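Groltmont Messina 4 Fan Heater — replacement unit

Supplied to owners of the earlier Messina 3, which has been withdrawn from sale 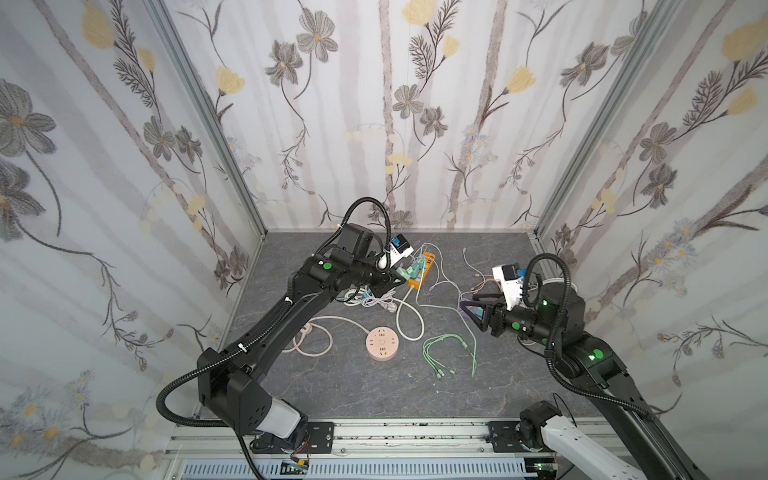
One owner in Osudholm wrote that her old heater had started to smell of hot plastic after an hour on the high setting, and asked if the new one would do the same. The Messina 4 has a different thermal cut-out, fitted closer to the element, and it switches the heater off until the dial is turned back to zero by hand.

Stop using a Messina 3 now, even if it seems to work normally. Unplug it, let it cool and look at the label underneath. Batch 543 is affected. Other batches are not, but the cut-out can be checked free of charge at any Brunar service desk.

What you get
Messina 4 heater, grey or cream
Fixed mains lead with moulded plug
Tilt switch and manual reset
Wall bracket and 4 screws
Printed instructions

Part number: 3674
Guarantee: 3 years from delivery

Plug the heater straight into a wall socket. It must not be run from an extension lead or a multi-way adaptor, and it is not suitable for bathrooms.

Returning the old heater
Your replacement comes with a prepaid label. Use the same box — the inserts fit both models. Orders placed before noon on Thursday go out the same week. Spare brackets are sold separately.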